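05/06/2023

Stimilent adds shallow plate to Tredico tableware range

Single-portion plate with stepped wall is intended for small kitchens and countertop cooking

Stimilent has extended its Tredico tableware range with a shallow round plate for single portions. The plate goes on sale to trade customers this month and will reach retail stores in December. It joins the deep bowl and the oval side dish already in the range and is supplied in the same pale green.

The plate was developed for households that cook one or two portions at a time in a small countertop appliance and serve directly beside it. Typical uses are rice, boiled or steamed potatoes, eggs and reheated leftovers. In kitchens of this type the counter is also the preparation area and often the dining table, and full-size dinner plates take up space needed for other work.

The diameter is 197 mm. The previous Tredico side plate, which remains available until stocks are used up, measures 200 mm and has a flat, unraised edge. The small reduction allows the new plate to stand upright in the narrow rack supplied with the Vorov drainer without touching the crossbar.

The profile consists of a thin raised rim, a sloped wall and a flat circular recess. The wall carries concentric ridges, which give the fingers a hold when the plate is lifted from the side. The recess is left smooth so that food can be cut on it and the surface can be wiped in a single pass. Cooking water from potatoes or vegetables collects at the foot of the wall and stays on the plate.

"The earlier plate was too flat for anything served with liquid, and customers used the bowl for that," said Aranka Dobos, product manager for tableware at Stimilent. "A bowl is awkward with a knife. We wanted the cutting area of a plate and enough wall to hold a spoonful of sauce."

Before release, the plate was placed with 553 households for a period of six weeks. Participants used it alongside their own tableware and kept a short record of meals and washing. The most frequent request concerned the underside of the first version, which marked painted tabletops. The foot ring was subsequently reground and is now finished to the same standard as the rim.

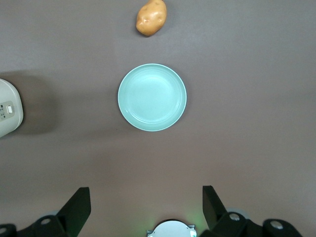 Stacking was the second point raised in the trial. Plates from the first batch shifted sideways when more than four were stored together. The rim has since been adjusted so that each plate seats on the wall of the one beneath it – the stack height for six plates is lower than before, and the top plate can be removed with one hand.

The plate is packed in sets of two and four. Single plates can be ordered as replacements through the Stimilent parts service. The first production run comprises 3,152 plates, all in pale green. A second color is under review and will be decided after the retail launch.

"Retailers asked for a plate that can be displayed with small cookers and not only with dinner sets," said Szabolcs Vida, head of sales. "The two-plate set was put together for that shelf."

Samples and data sheets are available on request. Trade inquiries should be directed to Fanni Bárány, Stimilent customer office. Press contact: Máté Sipos, Stimilent communications.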